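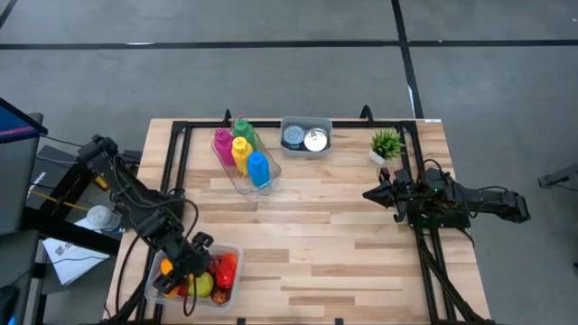

ダミアン・アラベナ氏によれば、双腕ロボットの作業手順書で最初に定めるべき事項は、動作の速さでも把持の精度でもなく、作業台の上に何をどこまで置いてよいかの取り決めであるという。

トップ > 標準・指針 > インタビュー

カテゴリー:ロボット運用/安全と良好事例

印刷する | メールで送る

アラベナ氏は、コルトソープ(Koltthorpe)において卓上型ロボットアームの運用指針の取りまとめを担当している。指針の初版は5月に関係部署へ配付され、現在は改訂に向けた意見の集約が進められている。本文は17項目からなり、作業台の準備、物品の配置、アームの起動と停止、記録の保存の順に構成されている。

「従来の手順書は、機械の操作に関する記述が大半を占めていました。容器の位置や物品の向きは担当者の経験に委ねられており、同じ課題名で保存された記録であっても、開始時の状態が揃っていないことがありました」と同氏は振り返る。

見直しの契機となったのは、プリディーバ(Pridiva)計画で蓄積された1102件の作業記録の点検であった。点検では、開始時の配置が記録票に記載されていない例が相当数確認された。これを受けて指針では、物品を透明な容器にまとめる場合にも、容器ごとの内容と置き場所を作業前に記入することとした。

「ボトルを立てて置くトレーと、玩具の野菜や果物を入れる容器とでは、アームの進入の仕方が異なります。缶のように転がり得る物は、縁のある箱に収めることを原則としました。課題に用いない物を台上に残すことも禁じてはおりませんが、残すのであれば記録票に書いていただきます」

2本のアームが台を挟んで向かい合う構成については、別に一章が設けられた。片方のグリッパーが容器の中に入っている間、もう一方は原則として容器の上方に進入しない。配線については、可動範囲の全域で一度アームを動かし、ケーブルが容器や物品に掛からないことを起動前に確かめるよう求めている。

人とアームとの間隔も議論の対象となった。指針は、動作中に台の縁から300ミリ以内へ手を入れないことを定めている。ズストゥラ(Zustura)の現場からは、物品を戻すたびに停止操作を行うのは負担が大きいとの意見が寄せられたが、この規定は維持された。

「ご意見はもっともだと思います。ただ、例外を一つ認めますと、その条件を誰が判断するのかという問題が残ります。停止操作の手数を減らす工夫は、規定とは別に検討しております」

書類の扱いについても質問した。アラベナ氏は、手順書を紙で備えるか画面に表示するかは各現場の判断でよいとしたうえで、版番号の確認を始業時の点検に含めるよう要請している。改訂後も旧版の紙が使われ続ける例があったためである。

改訂版では、ツァイ(Tsai)方式と呼ばれる配置記号を付録に加える予定である。記号の採用は任意とし、既存の記録票をそのまま使用することも認められる。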